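Cups and Small Dishes – Setting the Low Table
Nemwood Tableware Gallery, page 9

Welcome to our gallery page. We are a small group that meets in Drurden to practice table setting, stacking and putting away of small dishes. Many visitors wrote to us in March and asked how we arrange the pale cups and little dishes, so we have collected some notes on one page. The table is always covered in blue or has a blue top. We tried white first, but the cream cups disappeared on it and everyone was complaining.

The collection at Nemwood has 48 pieces, counting the lids and saucers. Most of them came from a shop called Prurow that closed its tableware department. We paid for the whole lot together, and it was a good price, although two lids do not fit any cup we own.

Cups first

A cup is the easiest piece to begin with. We like to keep the cups close together, so there is space left for the hands and for the next pieces that will come.
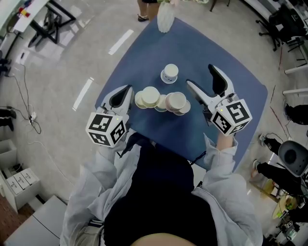

The color of our cups is not exactly the same. Some are white and some are more like cream, and under the lamp in the evening you can hardly see the difference. In daylight you see it very well. When we prepare a table for guests we try to mix the two colors on purpose, so that it looks like a decision.

About stacking: we raise one cup on another only when both have a flat rim. A stack of two is enough. Higher stacks are possible – we have done it – but then it takes a long time to bring them down again, and people hold their breath in a way that is not pleasant.

Please put a cup down with its base flat and let it go slowly. If you let go too quickly, the cup turns a little and the line is not straight anymore. This is a small thing, but on a plain blue surface it is visible from every chair.

Saucers, lids and flowers

The second part of the practice is with the low round dishes. They are more difficult than cups, for the reason that there is less to hold. A lid lying flat has almost no side at all. Beginners usually take it from the top, and it slides. It is better to come from the side and stay low. 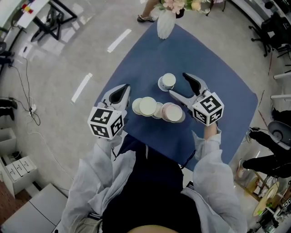 We learned the flower rule from the Mensah tea room, where we had our first lesson. The vase goes to the far end of the cloth, and the dishes stay in the middle. In this way the flowers do not drop petals into anything, and a sleeve does not touch them when you reach. Pink and cream flowers are our favorite for these dishes. Yellow ones we tried once and did not repeat.

The square cloth should be ironed the day before. A fold under a saucer makes it rock, and you will hear it each time somebody touches the table.

For putting away, we begin with the lids, then saucers, then cups. Everything goes back to the cabinet in the same order as it is written on the list inside the door. The box number for the small saucers is 11.

More pictures from the summer table will be added to page 10 when we have sorted them. If you want to borrow the cups for a family event, please write to us at the Drurden address and tell us how many guests you expect.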